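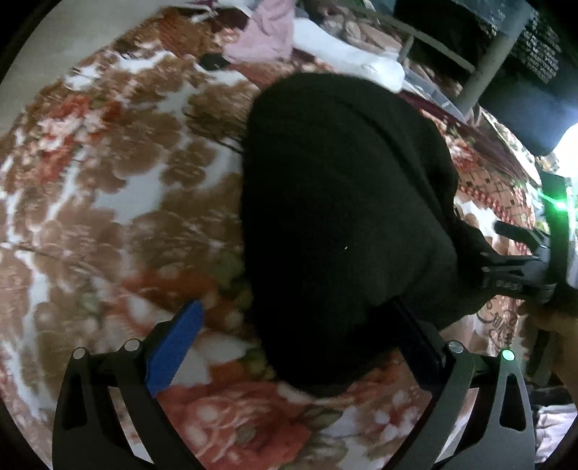
3.2 Soft wrapping and surface wear

Surface damage in furniture shipments is usually blamed on drops and impacts, but most of the claims we reviewed involved slow rubbing between the finish and its first layer of wrapping. The Bromdale depot gave us access to 2,137 claim records for household moves, and we set aside those with no note on packing. Blankets were the most common first layer, followed by paper and plain cloth. Textiles of this kind seldom lie flat. A long diagonal fold like the one across the black cloth in Figure 4 makes a raised line, and under strap pressure that line carries more load than the fabric next to it.

Figure 4. Black cloth on a floral-printed blanket.

To test the effect, we lacquered 17 panels and shook them for 45 minutes on the Murnis table, using the settings in Section 2. Panels wrapped smooth showed light hazing at the corners. Panels wrapped with one fold showed a dull stripe along it, in most cases visible from around 15 inches away. Waxed panels from the Galli workshop marked sooner but were easier to repair. We did not test veneer.

Related articles
Moisture control in long-haul crates
Strap tension and chair joints: the Dendetti trials
Corner guards for glass-front cabinets

Shares 15 | Comments 2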